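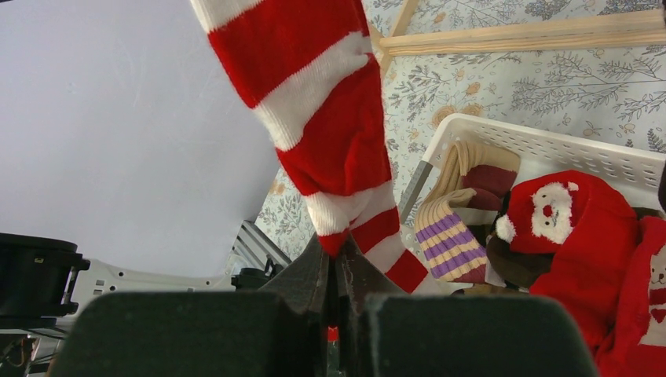

Our project compared two sets of gripper fingers on the same arm, to find out which one is better for picking single pieces of clothing out of a pile. Most of the published work we read starts with a garment already lying flat on a table, and we wanted the step before that. We used socks, hats and other small knit things in a white plastic basket with a perforated rim. The red and white striped sock became our standard test piece, as its bands made it easy to see in the wrist camera how far down the tube the fingers had closed. A plain sock of one color gave us much less to go on when we went back through the recordings.

Deepika Thevar did the control software and the logging. Arnout De Smet did the finger mounts and ran most of the trials. Both of us wrote this report.

1. Equipment

The arm was the one in the course lab, bolted to the bench, with a parallel gripper. We had two sets of fingers. The first set, which we call the Kesgate fingers after the supplier, is stiff and has flat inner faces. The second set, the Isov fingers, has a softer layer on the inside and bends a little when it closes on something. Both sets fit the same mount, so changing them took one hex key and a short recalibration.

The camera was fixed at the wrist and looked down past the fingers. It was used for choosing a grasp point and for checking the result afterward. We did not use a second camera. The controller was an Ultton unit that was already wired in when we started, and we left its force limit at the default for the whole comparison.

2. Method

We ran 300 grasp attempts with each set of fingers. Before each attempt the pile was tipped out and dropped back in. The software picked a grasp point from the wrist image, moved the gripper down with the fingers open, closed them, lifted, and held still for seven seconds. An attempt counted as a success if one item, and only one, was still in the fingers at the end of the hold.

Failures went into three groups: nothing picked up, more than one item picked up, and item dropped during the hold. Arnout labeled every attempt from the recording. Deepika labeled a part of them separately, without seeing his labels, and we disagreed on 16. Nearly all of those were cases where a second item had been lifted part of the way and then slid back. We watched these again together and counted them as successes if the second item was gone before the hold started.

3. Results

The stiff fingers were better at getting into the pile. They pushed between two layers of cloth without bending, and they seldom came up empty. Their main problem was taking too much. When a sock was lying across a hat, the fingers often closed on both.

The soft fingers had the opposite problem. They came up empty more often, mostly on flat items pressed against the side of the basket, where there was no fold to close on. Once they had something they kept it. Drops during the hold were rare with the soft fingers and fairly common with the stiff ones, especially with smooth fabric.

Knit items were the easiest for both sets. The pom-pom on the red hat was a good grasp point when it was facing up, but our software did not look for it and only found it by chance.

Wear was something we had not planned to measure. The inner edges of the fingers get scuffed with use, and we did not photograph them at the start, so we can't say how much of the marking came from our trials. Anyone repeating this should take pictures on the first day.

4. Problems

The fingers block the middle of the wrist view when they are closed. We could see what was held, but a small item behind it could be hidden. Our check for a second item missed some cases for this reason, and those were corrected by hand.

The floral tablecloth also caused trouble. The first version of the segmentation marked some of the printed flowers as clothing, and the arm went for the table beside the basket. We fixed this by masking everything outside the basket rim. The basket itself moved during trials, so the rim had to be found again each time - this added a short wait to every attempt.

We lost a week in November to a loose connector in the wrist camera cable. The trials from before the repair were thrown out and are not part of the totals above.

5. Further work

We would like to try one stiff finger and one soft finger on the same gripper. The mount allows it, but the calibration routine assumes both fingers are the same length, and ours are not. The grasp planner, which we named Mathew in the code, should also be given the force reading from the controller. At the moment it closes to a fixed width and has no way to tell one layer of cloth from two.

The labels, the finger mount drawings and the planner code are in the course folder. The recordings are on the lab drive under the same project name.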